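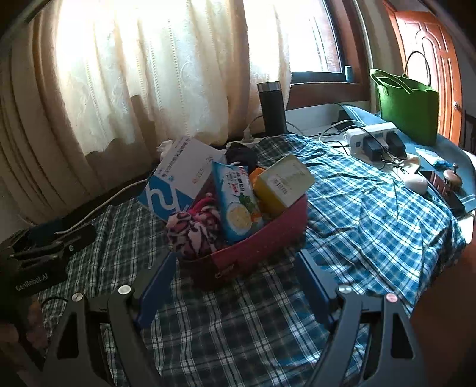
A full bin on the sorting table, plaid cloth underneath.

Questions About Bins, Bags and the Sorting Table

The Kovero swap room is open to anyone in the building and the two buildings next door. These are the questions we get most often. If yours is missing, leave a note for Birsen Yazıcı at the front desk.

What can I bring?
Household things that are clean and in working order. Clothing, fabric, unopened packaged food, kitchen items, small boxed goods, toys, books and short cables are all fine. They can come mixed together. You don't have to sort anything at home.

What can't I bring?
Mattresses, car parts, paint, medicine, knives without a cover, and anything that has to stay cold. We also can't take open food, even if it's only missing one serving.

Do I need a special container?
No. Most people use a fabric bin or a sturdy shopping bag. Fabric bins are easy to carry up the stairs and they fold flat when they're empty. Cardboard is okay if the bottom is taped. Please don't use trash bags for drop-off, as they get mistaken for trash.

How full can a bin be?
It can go above the rim as long as you can carry it by yourself without things falling out. Stand tall boxes along one side and push soft things like clothes into the corners to hold them up. Food packets should stand upright with the sealed edge on top. Heavy items go on the bottom.

Will I get my bin back?
Yes, if your name is on it. Put a strip of tape on the inside of the rim with your name and apartment number. Bins without a name go on the shelf by the door and are free to take after the next Saturday session.

Why do you keep a cloth on the table?
It keeps small things from sliding off and protects the top from scratches. The cloth gets washed once a month. If you spill something on it, tell whoever is on duty and they'll swap it for the spare.

What happens to the plastic bags?
Clean, clear bags get used again for small parts, buttons, screws and puzzle pieces. Squeeze the air out and bunch the bag up before you set it aside. Torn or sticky bags go in the film recycling sack under the window. Paper bags are kept separately, on the hook.

What about cables and chargers?
Tie each one in a loose loop and label it if you know what it belongs to. Cables with bare wire showing are thrown out. The ones already plugged in or lying by the curtain belong to the room, so please leave them where they are.

How do you handle food?
Hülya Çınar checks the dates. Anything within two weeks of its date goes on the "take today" shelf, and anything past it is discarded. Keep the packet whole and don't cover the printed date with tape. If the label isn't in English, a note saying what's inside is a big help.

Do boxes have to be complete?
Games and puzzles, yes, or marked with what's missing. For other boxed items, check that the box holds what it says on the outside. We've opened a blender box and found curtain rings. If you're reusing a box for something else, cross out the old barcode and write the contents on top.

How much does the room take in?
Last year we logged 1,004 items, and about 700 of them found a new home by the end of June. Most of what was left was clothing, which goes to the Tunitden thrift store in a single load each season.

Is there a limit on what I can take home?
One bin per household per session. Kids can pick one extra thing.

Can I drop things off when the room is closed?
Please don't leave bins in the hallway. It blocks the fire door. If you can't make the regular hours, call the desk and ask for Kadir Öztürkmen. He can usually meet you after 6 p.m.

Can I help sort?
Yes. A sorting shift is two hours and starts at 9:30 a.m. on Saturday. Wear something you don't mind getting dusty. 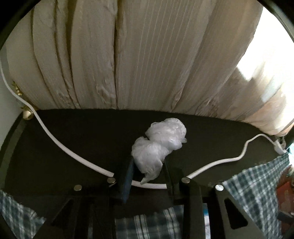

At the end of a shift, go over the table and put every leftover bag in the right place. Fold the cloth in half twice and lay it on the chair. Leave the curtain closed, and sign the sheet on the inside of the door with the time you finished.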